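# Ulholm Bedside Cabinet, small, dark finish

I sell furniture, and I've read enough furniture pages to distrust most of them, this one included. So the claims below come from the maker, Ulholm, and the grumbling is mine.

Ulholm calls this a "heritage piece." The design is four years old. It's a small cabinet with a drawer on top and a door underneath, and it does what a small cabinet does. If you want it for heritage, save your money and go to an estate sale.

**What Ulholm says:** solid wood throughout.

**What I found:** solid top, sides and door. The back panel is thin board, and so is the drawer bottom. I wrote to them in November and Victor Mfaume in their sales office said "throughout" refers to the visible parts. Make of that what you like. The back is fine for a bedroom, but I wouldn't screw anything into it.

**What Ulholm says:** holds 100 pounds.

**What I found:** I have no idea where that number comes from. I put two stacks of hardbacks on top and left them there through the winter, and the top stayed flat. The shelf inside is a different matter. It rests on 4 plastic pins, and I swapped mine for metal ones from the hardware store on the second day. 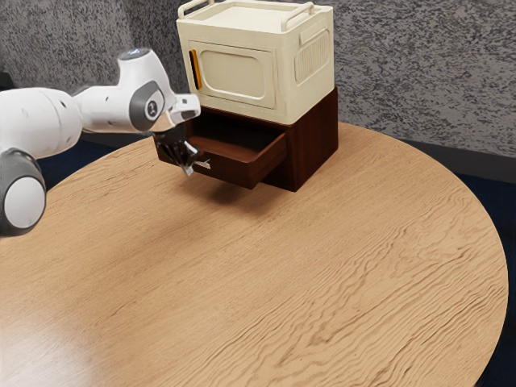
The finish is the part I'd argue about. The catalog calls it "hand-rubbed oil," and it may well be, but it marks like a sprayed finish and it doesn't take fresh oil the way bare wood would. Use a coaster. Water rings came up on my sample overnight and only went partway out with paste wax. Erick Tanui, who refinishes chairs down the street, thinks there's a clear coat over stain. I'd believe him before I'd believe a catalog.

Door hinges are the ordinary kind and can be adjusted with a Phillips screwdriver. Mine arrived with the door hanging low on one side. Two turns fixed it. The drawer has wooden runners and sticks in humid weather - rub a candle along them and it'll behave until the next damp spell.

## Details

- Comes assembled, except for the shelf
- Screws for wall mounting are included, anchors are not
- Also sold in a lighter finish, which I don't stock
- Replacement knobs: ask for the Elwood knob, the Ballitz one has a shorter bolt and won't reach

## Returns

Unused, in the original carton, and you pay the freight. Ulholm's own "lifetime guarantee" covers joints only and runs to a page and a half of exceptions. Read it before you count on it.

Questions about stock go to Raelene Lockyer at the counter. She has the floor sample and will let you pull the drawer out and look at the back of it, and I'd suggest you do.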